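We use cookies to make this site work and to see which pages get read. Accept all / Manage settings

Does an interval help a long film? Project report, second year Film and Audiences module

What I wanted to find out

Films are getting longer again, or at least they feel it, and nearly every one of them is shown straight through. It used to be normal to stop in the middle. Older long films even had the break built in, with a title card and some music, and then the lights went down again and off you went. Now you get trailers, adverts, more trailers and then three hours with no chance to stretch your legs unless you miss something.

My question was simple. If you put a break back in, do people enjoy the film more, less or the same? And does it matter where the break goes?

I started in September with a much bigger idea about the history of intervals all over the world. Far too big. My tutor said cut it down so I cut it down to one film, one cinema, two screenings.

The film and the place

The film was Bendura, 208 minutes, a family saga set on a river. I picked it for three reasons – it's long, hardly any of the people coming would have seen it, and the Plania already had it booked. The Plania is the small cinema in Grutitlow, one screen, steep seating, a foyer that is basically a corridor. They let me do two evening screenings. First one straight through. Second one with a 10 minute break.

I'd have liked a third screening with the break in a different place. No slot for it. So everything I say later about where the break should go comes from what people wrote on the forms and not from a proper comparison. Worth keeping in mind.

The other possible film was Owino, which is shorter and much faster, lots of chases. Dropped it becuase a break in the middle of a chase film felt unfair on the film. Might have been more interesting though, looking back. 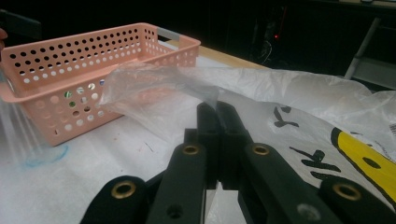
Pink basket, clear plastic bag, white paper on the table

Where to stop the film

This took longer than anything else in the project. I watched Bendura twice with a notepad, looking for somewhere it could be stopped without wrecking it. Rules I gave myself:

Not in the middle of a conversation.
Not straight after a death.
Not so late that there's hardly any film left.
Somewhere with a change of time or place anyway.

That left two candidates. One is the end of the flood, where the house is under water and the mother is on the roof, and then it cuts to years later. The other is earlier, the wedding, when the band packs up and the screen stays dark for a few seconds. The flood is the bigger moment, you'd come back wanting to know what happened. The wedding is quieter and you'd come back a bit flat.

Went with the flood. The projectionist thought the same without me saying anything, which was a relief. The only problem is the music carries over the cut, so if you stop on the last shot you lose the end of a chord. We faded it by hand. A few people noticed and wrote it down, one in capitals.

The forms

I made 80 paper forms and split them evenly over the two nights. Kept it to one side of paper. Questions were things like: how much did you like the film, did it feel long, was there a point where your mind wandered, did you leave the room, would you see another film this long. Then a box at the bottom for anything else. The interval night had extra questions on whether the break was too short, too long or in the wrong place.

Not all of them were any use. 18 came back blank or half filled in, mostly from the first night. I think that says something by itself, people who had just sat through the whole thing in one go wanted their coat and their bus and didn't want to tick boxes. But I can't prove that so I haven't counted it as a result.

Mistake I made: I asked "did the film feel too long" and not "how long did the film feel". People who loved it still said yes. One wrote "yes but I wouldn't lose any of it". Bad question. If I did it again I'd ask them to guess the running time with no phone.
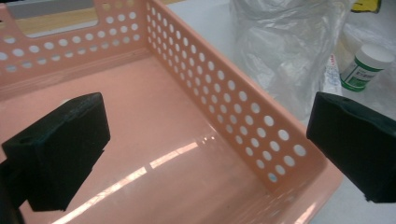
The basket from above

What people said, straight through night

Most liked the film. The ones who liked it liked it a lot. The flood came up again and again as the best part. The bit where minds wandered was nearly always the same bit, the hour after the flood, where the grown up children are arguing about the land. Words used: slow, talky, same argument, lost track of which brother.

Leaving the room was more common than I expected. Nearly everyone who left did it in that same stretch. So either they were bored or they had been holding on through the flood and then made a run for it. The form doesn't tell me which. Probably both.

Several people said they were proud of getting to the end. Hadn't thought of that. There was a kind of feeling in the foyer afterwards, people who'd never met chatting to each other on the way out. I liked that and I don't think you can measure it with a form.

What people said, interval night

Scores for liking the film were a bit higher but not by much, and with two small audiences I wouldn't lean on it. The clearer difference was in the wandering question. Far fewer people picked the hour after the flood. The arguing brothers even got some praise, someone called it the best writing in the film. Same scenes! Nothing was changed except that people had been to the toilet and had a cup of tea.

What they did in the break was mostly talk about the film. I stood near the door and listened (not secretly, I had a badge on). People were sorting out who was who. One group had two of the brothers mixed up for the whole first half and got put right by strangers. I think that could be the main thing the break does. It isn't rest so much as a chance to catch up.

Was it long enough? No. The queue for the toilets was the problem, the Plania hasn't got many, and the film restarted with people still coming in. Too short was the top complaint. Second was the chord.

Some people didn't want it at all. They said it broke the spell, or that they had been close to tears and then had to make small talk. I take that seriously. If you're in that far then someone turning the lights on is horrible.

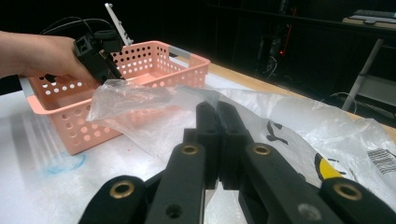
The second half of the interval screening had a problem I hadn't planned for, which was noise. People bought things in the break and brought them back in, so the quiet scenes after the restart had sweets and crisps all over them. Clear wrapping is the worst for it, a crumpled sheet like the one on the white tabletop here is exactly the sort of thing you don't want being opened during a whispered argument. On the first night people had eaten whatever they'd got by the end of the adverts and that was that. So an interval moves the rustling from the start to the middle. A few forms from the interval night complained about this, all from the back rows, which makes sense as the foyer door is at the back. Next time I'd ask the Plania to sell ice cream in tubs and nothing else. Old cinemas had that worked out.

What I think it shows

For this film, in this cinema, the break helped people follow the story and stopped the sag after the flood. It didn't make them love the film much more. It annoyed a small group who were deep in it. Placement matters a lot, and going by the comments most people were happy with the flood, though a couple said it should have come before it so they could brace themselves.

I was going to say all long films should have one but I don't think that now. Bendura has a natural join in it. Plenty of newer films don't, they're cut to run as one piece, and you would be sawing through something.

Problems with the project

Two audiences only, and they weren't the same sort of people. The interval night was older, partly as it was on the cinema's members list. Older people might just like intervals more, they grew up with them. It was also raining hard on the first night so the ones who turned up were the keen ones.

I told people on the poster which night had the break. Shouldn't have. Anyone who hates intervals could just come to the other one, and I think some did.

One question was useless, see above. I also forgot to ask where people were sitting until the second night so the back row point can't be compared with anything.

If I carried on

Same film, three nights, break at the wedding, break at the flood, no break. Nothing on the poster. Longer break. And then Owino, to see if a fast film falls apart when you stop it or whether people don't mind. My guess is they wouldn't mind as much as I assumed at the start, but it is a guess.

Forms and my notes on the stopping points are in the folder handed in with this. Handwriting on the interval night notes is bad, I was writing in the dark.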